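Ostesstead church opens new parents' room

August 30, 2025

Families at Ostesstead Community Church now have a parents' room beside the main hall, with the Sunday service played through a speaker so mums and dads can follow the sermon while they settle little ones.

The room cost $2942, with $900 of that raised at the autumn fete. The rest came from the congregation over about 5 months.

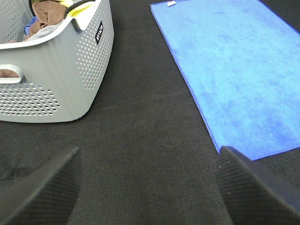
Pastor Tanko Olaniyan said young families had been asking for the space for a while. "Some had stopped coming until the kids were older," he said. "We'd like them here now."

The room is open during both morning services – enter by the side door. Playgroup will also use it in term time, and the Olatunji family will run a carols morning there in December.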